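The Gredside laboratory has begun its office furniture series. Operators guide the humanoid by remote control through each task, and every attempt is recorded for training.

The first task is moving a chair on casters. The robot must grip the backrest with both hands and keep its footing while the chair turns.
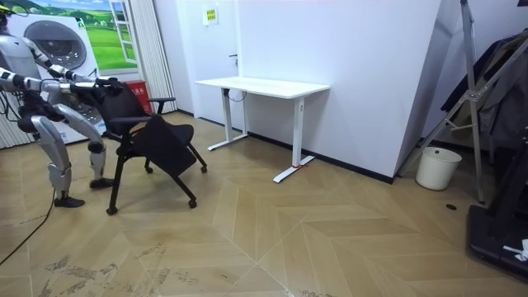

Operators complete 15 attempts per session and then change places. The set stands at 312 attempts, including those marked as failed. Failed attempts are retained.

Inquiries may be directed to Sérgio Mota.

Comments

Do the operators feel any resistance from the chair?

Will Sutby have access to the recordings?

Following. Casters gave our team trouble in June.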